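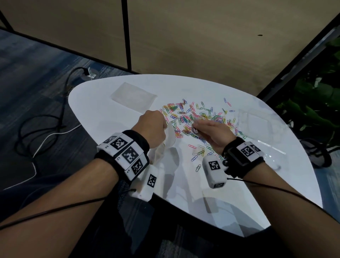

I have never believed in sorting small stationery. Drawing pins, rubber bands, treasury tags, they all live in the drawer and find their own level. But the Clevness blog has been on about "decanting" since January, and I had been sold a pack of coloured paper clips by Hukenano that claimed to be easier to find than plain ones. Easier to find where? Tip them on a white table and yes, you can spot a blue clip from across the room, even a stray one lying near the front of the heap. In a drawer, under the envelopes, a purple clip is exactly as lost as a silver one.

The advice is to put them in a little bag, then put the bag in a tub, then put the tub in the drawer. That's three things to open before I can hold two pages together. I gave it 40 minutes one evening, which is more than paper clips deserve.

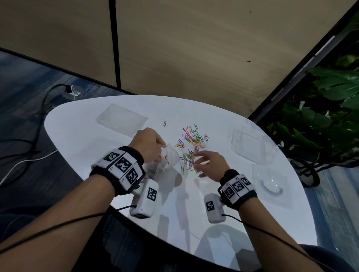 The bag is the weak point of the whole system. You need one hand to keep the neck open and the other to scoop, and clips being clips, they hook on to each other and come up in a chain. A shallow tub would do the job alone. Clevness says the bag "keeps the colours fresh". They are paper clips.

I'll admit the plastic coating is kinder to paper than the bare wire sort from Postport, which left rust marks on my old tax letters. Whether that's worth paying extra for 100 of them, I doubt it.

Verdict after 5 days: clips in the tub, lid left off, bag in the drawer with the rubber bands.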